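Forum > Technik & Alltag > Haushaltsroboter: was geht heute wirklich?

kistenschubser
Hallo zusammen, ich lese hier seit Monaten still mit und muss jetzt doch mal fragen: Wann räumt mir endlich eine Maschine das Kinderzimmer auf? Saugen und Wischen läuft bei uns automatisch, klar, aber der Sauger fährt halt um alles herum, was auf dem Boden liegt (oder frisst es, siehe Sockenthread). Mein Schwager meint, in zwei Jahren sei das erledigt. Ich glaub kein Wort.

Hendrik Magagula
Dein Schwager ist Optimist. Ich arbeite in der Kommissionierung bei Larndale, wir haben seit Januar eine Zelle, die aus Kisten greift. Bei Kartons: top, da kommt kein Mensch hinterher. Sobald gemischter Kram drinliegt, wird es zäh. In einer Schicht hatten wir 2.000 Griffe geplant und sind bei 1.223 gelandet, den Rest haben wir zu zweit von Hand gemacht.

pfandflasche_77
1.223 ist doch super?? Das macht mir kein Kollege mit guter Laune. Und die Maschine lernt ja dazu.

Hendrik Magagula
Kommt drauf an, was du als Griff zählst. Wenn sie viermal am selben Beutel rumzupft, steht das viermal in der Statistik. Angekommen sind 815 Teile. Klingt dann schon anders, oder?

Aliki K.
Ich misch mich mal ein, ich hab beruflich mit Greifplanung zu tun. Was die meisten unterschätzen: Der Arm ist nicht das Problem. Industriearme sind seit Jahrzehnten genau und schnell. Schwierig wird es, wenn Plüsch neben glänzendem Kunststoff liegt und dazwischen noch eine flache Stofftasche. Plüsch gibt nach, Glänzendes spiegelt den Sensoren was vor, und flacher Stoff liegt so dicht am Boden, dass man kaum drunterkommt.

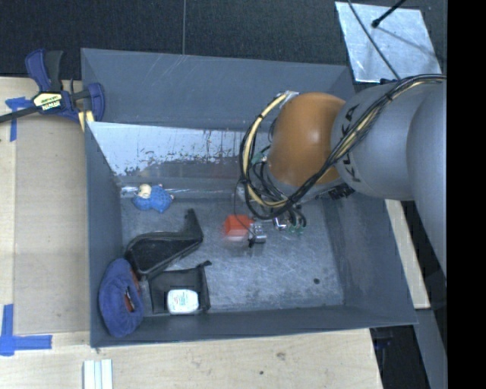

Und da reden wir noch von einer Kiste mit festen Wänden und einer Handvoll Sachen. Im Kinderzimmer hast du Teppich, Decken, Bauklötze unterm Bett und ein Kind, das mittendrin sitzt und alles wieder rausholt. Ich würde mich freuen, wenn wir das in zehn Jahren ordentlich hinbekommen, und selbst da würde ich nicht wetten.

kistenschubser
Danke, das kann ich meinem Schwager so weiterleiten :D Was ist denn mit Saugnäpfen? Ich hab mal ein Video gesehen, da ging das ratzfatz.

Aliki K.
Bei Schachteln und glatten Deckeln wunderbar. Beim Kuscheltier zieht der Sauger meistens Luft. Viele kombinieren deshalb beides, aber dann muss die Software auch noch entscheiden, womit sie es zuerst versucht.

werkbank_uwe
Sorry, aber das ist mir zu pessimistisch. Bei uns in der Werkstatt (Metall, kleine Serien) bestückt ein Arm von Stergiou die Fräse, seit Ewigkeiten, ohne Murren. Vor ein paar Jahren hieß es auch, das lohnt sich nur für die Großen. Man muss die Arbeit halt so vorbereiten, dass die Maschine sie kann!

Hendrik Magagula
Ja eben, vorbereiten! Deine Rohlinge liegen im Raster. Wenn ich dem Ding erst alles schön hinlegen muss, kann ich es auch gleich selber in die Kiste werfen.

werkbank_uwe
Einmal das Raster bauen und dann tausendmal Ruhe haben ist schon ein Unterschied. Aber gut, fürs Kinderzimmer geb ich dir recht, da baut keiner ein Raster.

pfandflasche_77
Der Curlow soll doch Wäsche falten können, hat den hier jemand? Preislich leider jenseits von gut und böse.

Aliki K.
Hab ich auf einer Messe gesehen. Handtücher ja, in aller Gemütlichkeit. Beim Spannbettlaken hat der Mensch am Stand sehr schnell das Thema gewechselt.

kistenschubser
Spannbettlaken kann ich selber auch nicht, das lass ich ihm durchgehen. Ich stell jetzt erstmal eine große Kiste ins Kinderzimmer, alles rein, Deckel drauf. Falls jemand den Curlow daheim testet, bitte unbedingt berichten!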